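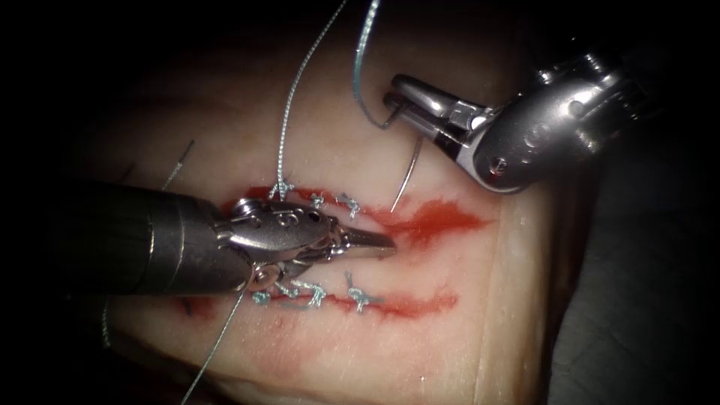

*The upper row and the lower row, with the needle on the right.*

"You're strangling it," said Karla Manríquez.

Yesenia Rosales took her foot off the pedal and looked at the monitor. The Fagerlund jaws had thread around them again, looped at the pivot like a scarf on a man who has been told it's cold out.

"I'm not strangling it. It's hugging itself."

"Do I write hugging?"

"Write 'thread management.'"

Karla wrote *hugging*. She kept the score sheets for the Botmont trial, and she had decided some time before lunch that whoever read them deserved a little company.

The job sounded simple in the letter. Botmont wanted to buy instruments for its training lab and had two sets on loan, one from Fagerlund and one from Iveck. Each would be tested on the same arms and the same kind of pad, by the same operator, with the same suture. The letter allowed 3 minutes a stitch and 26 pages for the report. It had a box for "overall feel," scored from one to 20, and Yesenia hated that box more than she had hated some people.

"Overall feel," Karla said.

"Eleven."

"You gave the last one eleven."

"It felt the same."

"You swore at the last one."

"I swore at the pad."

The trouble was that Yesenia liked the Fagerlund and didn't want to. It gripped late. You squeezed, and there was a small pause, the kind you get when you ask a teenager to carry in the groceries, and then it closed all at once and held on like death. The Iveck closed when you asked, and then seemed to lose interest. She'd had a needle roll in it twice that morning, slowly, like somebody turning over in bed.

On paper the Iveck was winning. On paper the Iveck also cost less, and it had come in a nicer case. Karla had been using the case as a footrest.

They changed pads and went again. Yesenia tied a good knot, then a fair one, then something that Karla leaned in to look at for quite a while.

"Is that one finished?"

"It's a knot."

"It looks like it has an opinion."

"Score it as a knot, Karla."

The Skosum controller chimed. It chimed when it was warm, when it was idle, and when it wanted to report that no faults had been found. The manual had a page on turning the chime off, and Yesenia had followed it to the letter. Now it chimed a little higher.

"There's still the camera part," Karla said. "They want to know if you can work from the wrist view alone."

"Who would want to?"

"Section four."

So they switched off the big overhead picture and Yesenia worked from the little one. She hadn't expected much. It was like driving while looking out through the glove compartment. The shaft took up half of everything, and the depth was anyone's guess. But the cut was right there, and so was every bad habit she'd picked up in nine years of doing this for a living.

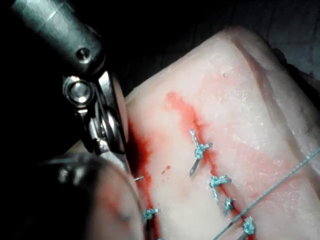
*Section four, wrist view.*

"Oh," said Yesenia.

"What?"

"I pull left. After the throw. Look at the tails."

Karla looked at the tails. They stuck up and out and down, and she could see only the top knot's long one going left, but she had known Yesenia long enough to let this kind of thing run its course.

"I've been blaming the jaws," Yesenia said. "When the needle rolls, I've already pulled. It's rolling because I'm dragging on it."

"So the Iveck's fine?"

"The Iveck's a wet noodle. It's just not *only* the Iveck."

"There isn't a box for that."

"Is there one for comments?"

Karla turned the sheet over. "'Additional remarks. Please limit to 400 characters.'"

Yesenia thought it over with her hands still in the controls and the needle held perfectly still, which, Karla noted to herself, it hadn't been all day.

"Put down that the operator would like to do the morning again."

"All of it?"

"From the first pad."

"Overall feel?"

The controller chimed. No faults had been found.

"Eleven," said Yesenia.

Karla took her feet off the case and went to get another pad.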